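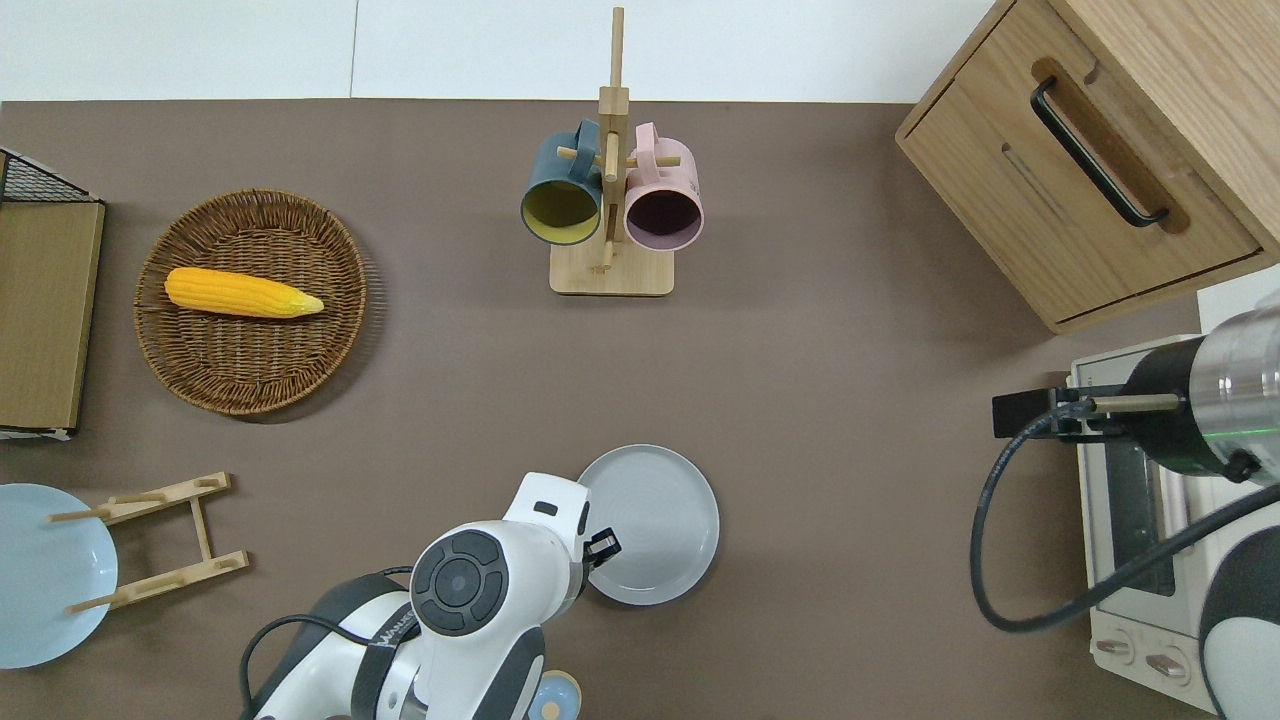

Mug tree

A mug tree (also mug stand, cup tree) is a household stand for storing drinking mugs by their handles. Usually one upright post on a flat base, with pegs sticking out at the sides. Found mostly on kitchen counters, also in office break rooms and vacation rentals.

Design

Most hold four to six mugs. Pegs are angled slightly upward so handles dont slide off. Wood is the common material – beech, rubberwood, bamboo – followed by steel wire and cast iron. Base is round or square, sometimes weighted. A tree loaded on one side only can tip, a known complaint with light models. Height varies. Short trees fit under wall cabinets, tall ones don't.

Pegs are glued, screwed or simply pushed into drilled holes. Push-fit pegs come loose with age and are the usual repair: a drop of wood glue, overnight to dry.

History

Hooks under shelves came first. Freestanding trees spread with the mug itself, as households moved away from cups and saucers, which stack or sit on a shelf and have handles too small for most pegs. In Lomthorpe a turning shop made them from chair-leg offcuts, at first around 400 a year, sold at the November market. Later production moved to Canness, where the Flostura works sold a six-peg model in boxes of 78 to hotels and canteens. The Pîrvu pattern, with removable pegs and a flat-packed base, came after and was cheaper to ship. First run was 1,000. Few survive with all there pegs.

Use and care

Mugs hang sideways or tilted, so dust collects less than in an upright mug. Drying wet mugs on a wooden tree is common but stains the post. Wipe with a damp cloth, oil now and then. Not for the dishwasher. Very large mugs may knock against their neighbors – chipped rims are the usual result.

Variants

Wall-mounted rails. Rotating trees, mostly in cafes. Double trees with a saucer ring at the bottom. Miniature versions for espresso cups, with pegs set closer together.

See also

Dish rack
Cup hook
Plate rack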